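Begay Opens Phone Drop-Off Shelves in 19 Neighborhood Locations

Old and unused phones can be left, wiped and passed on at no charge

Oct 12, 2024 – Begay, the household reuse service, today opened phone drop-off shelves in 19 locations, including laundromats, corner stores, two libraries and a community kitchen. Anyone may leave a working or non-working phone on a shelf during the location's normal opening hours. There is no fee and no sign-up.

The shelves follow a trial that began in June at four locations. During the trial, residents left 2,512 phones. Of the phones that could be repaired or used as they were, most have gone to people starting new jobs, students, and older residents who asked for a second handset to keep by the bed.

"People have phones in kitchen drawers and they don't know what to do with them," said Zdeňka Bartoš, director of Begay. "They don't want to put them in the trash and they don't want to mail them to a company they have never heard of. They will walk to the laundromat, so that is where we put the shelf."

How the shelves work

Each location sets aside a flat surface near the counter. Begay does not supply new furniture. The shelves are old side tables, painted benches, window ledges and the tops of low cabinets that were already in the building. Staff at the location keep the surface clear of other things and move the phones to a locked box at closing time.

Phones may be left in their cases. Cases in good condition are kept with the phone and go to the next owner. Cracked or sticky cases are taken off and sorted by Plamix, which handles the plastic parts for the program.

Begay collects from every location twice a week. The phones go to the sorting room on the second floor of the former Wilo building, where each one is given a number, charged, and tested. Phones that turn on are erased and checked for a working speaker, microphone, camera and touch screen. Phones that do not turn on are opened to see whether a new battery will fix the problem.

"The battery is the first thing I look at," said Trevor Fehr, who runs the repair bench. "After that it is the charging port, and a lot of the time the port is just full of pocket lint. We clean it out with a wooden pick and the phone charges."

What to do before leaving a phone

Begay asks residents to take a few minutes at home before bringing a phone in:

Save any photos, messages and contacts you want to keep.
Sign out of all accounts and turn off any setting that locks the phone to you.
Remove the SIM card and any memory card.
Erase the phone using its own settings menu, if it still turns on.
Leave the case on if you no longer need it.

Chargers and cables are welcome and should be tied with string or a rubber band. Loose batteries, swollen phones, tablets and laptops cannot be accepted on the shelves. A phone that has swollen or become hot should be taken to the city hazardous waste counter.

All phones are erased a second time in the sorting room, including those the owner has already erased. A phone that cannot be erased is taken apart, and its storage is destroyed.

Choosing the surfaces

Helju Zariņš, who set up the locations, visited more than 56 businesses and public rooms before the list was final. She looked for a spot that could be seen from the counter, was out of direct sun, and was not next to a sink or a dryer vent.

"Some of these surfaces have a lot of years on them," Zariņš said. "We talked about repainting and decided to leave them alone. Phones are usually lying on something at home that looks about the same."

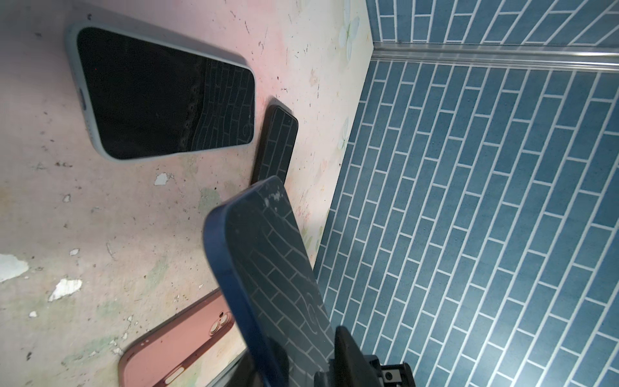
Locations were asked to lay the phones out singly and to avoid stacking them. In the trial, stacked phones picked up scratches on the glass, and a scratched screen is the part that costs the most to replace. Screens up or screens down is left to each location.

Ignacio Ambrose, who owns one of the laundromats on the list, said the shelf has been little trouble. "Customers ask what it is, I tell them, and a week later they come back with two phones and a bag of cables," he said.

Requesting a phone

Residents who need a phone can fill out a one-page form at any of the locations or ask the person at the counter for help with it. Begay does not ask for proof of income. There are 134 names on the current waiting list, and phones are given out in the order the forms come in. Each phone comes with a charger and a printed sheet on how to set it up. Service plans are not included.

Flisico is paying for batteries and replacement screens through the end of next year.

Businesses that would like to host a shelf should write to Raffaele Marino, location coordinator, in care of the Begay front desk. A host needs a clear surface, a place to store a small locked box overnight, and someone on site during opening hours.

About Begay

Begay collects, repairs and passes on household goods, including lamps, small kitchen appliances, radios and phones. Its sorting room is open to visitors by appointment.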